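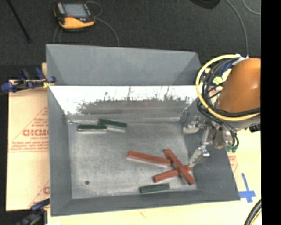
Stacking order is the part of block storage I used to ignore, and it is why my old bins never held what the arithmetic said they should. The capacity figure assumes every block lies flat and parallel to its neighbors. A gray metal bin with sloping sides breaks that assumption in two ways: the floor is smaller than the opening, and any block that lands across another, like the red pair making an X, takes up two layers of height for very little material. The two green blocks near the upper left cost almost nothing by comparison, as neither lies across another, though only the left one is close to horizontal and the other tilts down to the right.

I ran the numbers on 9/21/19 for the Mistau bin, which I bought in August to replace a cardboard box. Packed by hand in rows, it took 570 blocks before the top layer reached the rim. Poured in, it reached the rim 19 percent sooner. Shaking recovered a little of that. Shaking also scratches the floor, so I stopped after 2 passes.

Sorting by color first made no difference to the fill. It does help at the other end, when I want reds only and would prefer not to dig.

Current procedure:

Floor layer by hand, long edges parallel to the front wall.
Second layer at right angles to the first.
Everything after that poured, then leveled with the flat of the hand.

The first two layers take 3 minutes. I tried a fully hand-packed bin once more with the Zimel set, whose blocks are slightly thicker, and gave up halfway. The divider from Godinho does not fit sloping walls and has gone back. Next I want to try a straight-sided bin with the same floor area and repeat the pour.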